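Prellgate Frame and Fabric Set

README, version 3
Maintained by Milagros Lorente and Jade McKinnon

What this is

Prellgate is a collection of pictures and notes on white household things that are hard to tell apart once they are next to each other: pipe, tube, molded plastic, stretched cloth. We both love this stuff more than is sensible! A white pole in front of a white panel looks like nothing at all until you notice the edge of a shadow, and then the whole shape pops out at you.

The set holds 4,000 pictures sorted into 14 folders, one per sitting. Each folder has its own notes.txt with the surface, the light, and whatever we were putting up or taking down at the time.

Folder names

The first part of the name is the month, the second is the kind of item, the third is a running number. So april_frame_03 is a folding frame from April. Early folders used "stand" where we now say "frame" (sorry, we changed our minds halfway through and Jade fixed only the ones she could bear to look at).

Close views

These are the ones to open first if you care about joints and collars. Threads, ribs and rounded lips show up beautifully at short range, and a smooth pipe going into a grooved collar gives you two whites side by side, one a little bluer and one a little creamier.
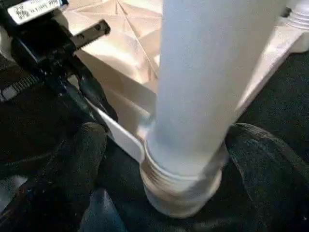 Please don't color-correct the close views before you compare them with the wider ones. Warm light from the room lands on molded plastic as beige or pink, and we left all of it in. If you need neutral whites, make a copy and work on that. The notes also say which label we used for each part, and "pipe", "pole" and "tube" are three separate labels:

pipe: smooth upright piece with a collar or thread at its foot
pole: smooth upright piece held by a clamp or bracket
tube: any member that belongs to a frame

Yes, they overlap. A few uprights carry two labels, depending on how much of the foot is showing, and Milagros will happily argue any single one of them with you.

Wide views

The wide views cover the table, and they're best for fabric. We tried a gray cover, then a pale one, and settled on black cloth for the folding frames, where even a thin white tube stands out all the way up. Sagging panels are tagged "slack" and tight ones "taut". Creases are not labeled, but we'd be thrilled if somebody wanted to have a go at them.
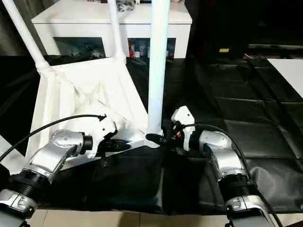
Wide view: white folding frame with slack fabric on black cloth, pole clamped at the foot.

Known problems

Folder 09 has a spelling mistake in almost every note. Truswood and Skutby are the names we gave our two storage shelves, so please ignore them when they turn up as item locations. There are 100 duplicates in the McIntyre folder, listed in duplicates.txt and safe to delete.

Changes in version 3

Added the clamp label. Renamed "cloth" to "fabric" for panels and kept "cloth" for table covers. Rewrote the notes for folders 11 and 12.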